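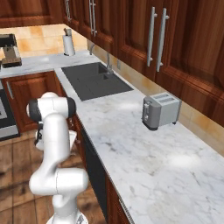 About Us

Lilstead Cooking School began with a borrowed stockpot and a class of 3 on a rainy evening in April. Bronwyn Rewi had been teaching her neighbors to bake bread for years by then, and one of them finally told her she ought to put up a sign. So she did! We still have it, hanging a little crooked by the coat hooks.

Lilian Owino joined her the following spring, bringing her grandmother's recipes for stews and flatbreads and a firm belief that everyone should learn to cook beans properly. Between them they wrote the eight-week beginners' course that we still teach today - with a few changes, mostly to the soup week, which used to run very late.

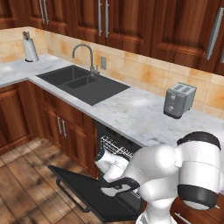

We now welcome 400 students a year, from teenagers heading off to college to retired folks who have decided it's high time they made their own pie crust. Our classes stay small, and you're always welcome to bring a question from home (or a loaf that didn't rise, we love those).
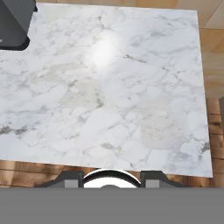 Pastry has a special place in our hearts, and it's the course people come back for again and again. Bronwyn likes to teach it on stone, and she'll happily talk your ear off about why butter behaves better there. White marble with thin gray veins running through it is a lovely thing to roll dough on, though she does warn that flour hides on it, so wipe it twice. If you'd like to join us, call the school or stop by before an evening class - there's usually something in the oven, and Lilian will want you to try it.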